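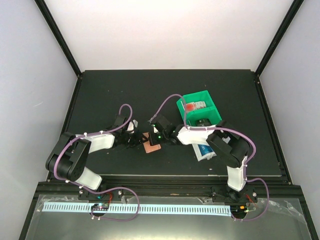 How long do vegetable seeds keep once the packet has been opened?

Most will keep two to five years if they stay dry and cool, but onions, leeks and parsnips should be bought fresh every year or two.

We get this one at the counter every January, so it gets the first item of the year. The stock check at the Zerkalbridge shop was finished on 4 January 2020, and we pulled 157 packets that were past their packing year. They're in the crate by the door at half price. The year is stamped on the back flap of each one. Please look at it before you buy, and read the rest of this so you know what you're getting.

Tomatoes, peppers and eggplant are among the easier ones to keep. Four years is common. Cucumbers, squash and melons will often go five. Beans and peas are good for three, sometimes more, as long as the weevils haven't found them. Beets and chard do about the same as squash. Cabbage, kale, broccoli and radish sit around four. Carrots go downhill after the third year, and you'll see it as gaps in the row. Lettuce varies a lot. I've had a six-year-old packet come up thick as grass and a two-year-old one give me nothing.

Corn is a special case. Sweet corn, mainly the extra-sweet kinds, loses its strength sooner than field corn. Sow it thicker in its second year and don't save it for a third.

To test what you have, count out ten seeds and lay them on a damp paper towel. Fold it over, put it in a plastic bag with the top left a little open, and keep it somewhere warm. The top of a refrigerator is fine. Write the name and the day you started on the bag. Check after a week for radish, cabbage and lettuce, and after two weeks for tomatoes and peppers. Carrots and parsley can take three. Seven or more sprouted means sow as normal. Five or six means sow thicker. With fewer than five I'd buy new, unless it's a variety you can't get again, in which case sow the whole packet and hope.

Darius Pană ran this test last winter on his own saved Nutov beans, the brown climbing ones that some of you got from him at the swap. He used a hundred seeds and 89 came up. Those were from the 2016 crop, kept in a jam jar on a cellar shelf. He has more to give away, and he'd like a few pods back in the fall from anyone who takes them.

On storage, damp does more harm than anything else. A garden shed is the wrong place, and so is a kitchen cupboard over the stove. A glass jar with a tight lid in a cool bedroom or hall closet works well. If you use the refrigerator, let the jar warm up to room temperature before you open it, or water will form on the inside and get into the packets. Saved seed has to be properly dry before it goes in a jar. A dry bean should crack when you hit it with a hammer. If it squashes, give it another two weeks on a plate.

Fold the tops of opened packets twice and use a paper clip. Rubber bands perish and stick to the paper.

A few stock notes while we're here. The MacKinnon leek is back after a year without it, and it's this season's seed. Candska onion sets will be here in April, a little later than last year, and the price is the same. We'll hold an order for 9 days after the sets come in. Seed potatoes are not in yet and we don't have a day for them, so please don't call about those. We'll put a card in the window when they arrive.

If you have old packets you don't want, bring them in. We test a pinch of each and anything that passes goes in the free box, marked with how many came up out of ten. The free box is to the left of the register, under the twine.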